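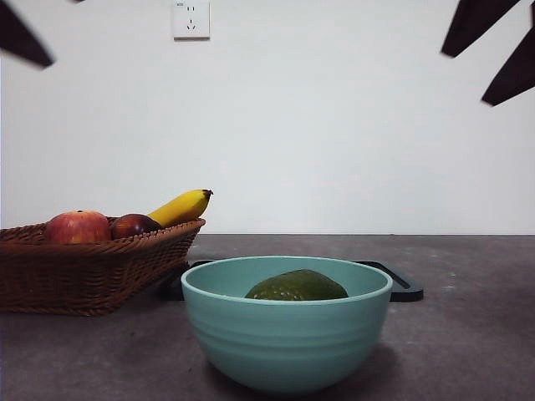

Módulo de Economato y Servicio de Comedor
Unidad 4. Recepción, clasificación y presentación de la fruta fresca
Apuntes para el alumnado

4.1. Objeto de la unidad

La presente unidad desarrolla los criterios que se aplican a la fruta fresca desde su entrada en el economato hasta su colocación en el comedor. Se da por estudiada la unidad 3 (cámaras y registro de temperaturas), a la que se remitirá en varios puntos. Los contenidos son materia de evaluación tanto en la prueba escrita de noviembre como en la práctica de aula-cocina.

4.2. Frutas climatéricas y no climatéricas

Se denomina climatérica la fruta que continúa madurando una vez recolectada. El proceso va acompañado de un aumento de la respiración y de la producción de etileno, gas que actúa como hormona vegetal y que acelera la maduración de las piezas próximas. Pertenecen a este grupo la manzana, el plátano, el aguacate, el mango, la pera, el melocotón y la mayor parte de las variedades de ciruela. La fruta no climatérica (cítricos, uva, fresa, cereza, piña) debe recolectarse en su punto de consumo, pues no mejora después de la recolección.

La distinción tiene consecuencias prácticas. Una manzana madura colocada junto a un aguacate firme adelantará el ablandamiento de este último. El efecto puede buscarse de forma deliberada cuando el servicio lo requiere, pero resulta perjudicial si se produce sin control. Por ese motivo, en la presentación de mesa se recomienda reservar un recipiente propio para la pieza que todavía no ha alcanzado su punto.

4.3. Indicadores de madurez por especie

Manzana. Se valoran la firmeza, el color de fondo y la ausencia de arrugas en torno al pedúnculo. En las variedades bicolores, el rojo de la piel informa poco sobre la madurez; conviene observar el tono de fondo, que pasa del verde al amarillo.

Ciruela. La pieza madura cede ligeramente a la presión junto al pedúnculo. La pruina, capa cerosa blanquecina que cubre algunas variedades, no es un defecto y no debe frotarse antes del servicio.

Plátano. El color de la piel es el indicador principal. Los extremos todavía verdosos señalan una pieza que admite espera; el amarillo uniforme, una pieza lista para el consumo; las motas pardas, una pieza destinada preferentemente a repostería o batidos. No se almacena en cámara, ya que el frío ennegrece la piel.

Aguacate. Se comprueba sosteniendo la pieza en la palma y ejerciendo una presión suave con toda la mano, nunca con la yema de los dedos, que deja marcas internas. El color solo es fiable en las variedades que oscurecen al madurar – en las de piel verde hay que atender al tacto.

Mango. El color exterior depende de la variedad y no sirve de criterio general. Se atiende al aroma en la zona del pedúnculo y a la elasticidad de la pulpa.

4.4. Recipientes

a) Cestas y bandejas de fibra. Las de fibra sintética trenzada admiten lavado y son las autorizadas en el aula. Las de mimbre natural retienen humedad y se reservan para uso decorativo, con forro. En ambos casos interesa un fondo amplio y poca altura, de modo que las piezas se dispongan en una sola capa.

b) Cuencos de cerámica. Deben estar esmaltados por dentro y carecer de grietas o desconchones. Un cuenco hondo protege bien una pieza aislada, pero no debe llenarse con fruta delicada, porque el peso de las capas superiores daña las inferiores.

c) Recipientes metálicos. No se emplean para fruta cortada de carácter ácido, salvo que sean de acero inoxidable.

El aula dispone de dos series de menaje, denominadas Orkosari y Plundale en el inventario. La primera comprende las cestas y bandejas; la segunda, los cuencos. Cada recipiente se devuelve a su estante, limpio y seco, al término de la práctica.

4.5. Criterios de colocación

Las piezas resistentes, como la manzana, sirven de apoyo a las demás. Las de piel fina se colocan sin carga encima. El plátano se sitúa en un extremo o en la parte superior, con la curvatura hacia arriba, para evitar magulladuras. Se procurará alternar los colores y dejar a la vista la cara mejor conservada de cada pieza.

La superficie de apoyo estará lisa, seca y alejada de fuentes de calor. Las encimeras oscuras realzan los tonos claros, aunque exigen un repaso más frecuente.

4.6. Ejercicio resuelto

El pedido semanal del comedor Murthy consta de 416 piezas. En la recepción se apartan 51 por golpes o exceso de madurez y otras nueve por falta de calibre. Quedan aptas para el servicio 356 piezas.

416 – 51 – 9 = 356

La merma asciende a 60 piezas, un 14,4 % del pedido. Al superar el 10 % fijado en la ficha de recepción, procede cumplimentar el parte de incidencia y comunicarlo al proveedor.

4.7. Trabajo práctico

Cada pareja preparará una presentación para cuatro comensales con un mínimo de tres especies y dos recipientes distintos. Se entregará la ficha Skidum con la especie, el estado de madurez apreciado y el recipiente elegido. Las consultas se dirigirán al profesor responsable, Garba Onyeka, en el horario de tutoría.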